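Kemeys Shared Workshop
Project Gallery: The Plultus Arm

Posted 15/09/2023

The Plultus arm is a member project of the Kemeys Shared Workshop. Its purpose is to build a small robotic arm and gripper capable of sorting and packing soft household goods, using parts that members can buy or make on the premises. The project has been allotted bench space for 16 weeks and a parts budget of $389. This page is the public record of the work and is updated at the close of each stage.

Members who wish to follow the technical side are directed to the build log kept at the tool desk. The log contains wiring diagrams, print settings and the full list of parts. Copies may be made for personal use.

Stage One: Frame and Base

The base was assembled from stock held by the workshop and fixed to the bench with four clamps. An early version flexed under load and was replaced. The second base has been in use since the fifth week and has required one adjustment to the rear bolts.

Stage Two: Control

Control of the arm is handled by a Grorkunar board, selected for its price and for the quality of its printed manual. Motion software was written by members over 10 evening sessions. The emergency stop was fitted and inspected before any powered movement was permitted, in accordance with workshop rules.

Stage Three: Handling Soft Items

Rigid objects such as blocks and small boxes were covered in the spring. The present stage concerns items that bend, stretch and catch on one another. Elastic bands were chosen as the principal test material.
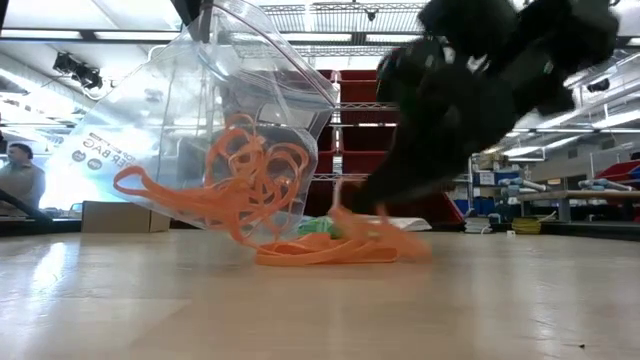
Elastic bands and a clear zipper bag on the workshop table, with the gripper at work over them.

Would it not be simpler to start with rope, asks one reader of this page, given that rope stays the length it is and elastic does not? The same reader adds that a slower closing speed solved a similar problem on a home build, and that rubber pads on the fingertips made matters worse.

The project group has noted both points. Rope is scheduled for a later session. Closing speed can be set at 5 levels in the present software, and results at each level will be entered in the build log. Fingertip pads supplied by Plellus are on order and will be compared with the bare fingers before a decision is made.

Next Stage

Work in October will cover bag closing and the return of packed bags to storage. Members may observe from behind the marked line while the arm is powered. Eye protection is required at the bench and is available from the rack beside the entrance.

Requests to join the project should be left in writing at the tool desk.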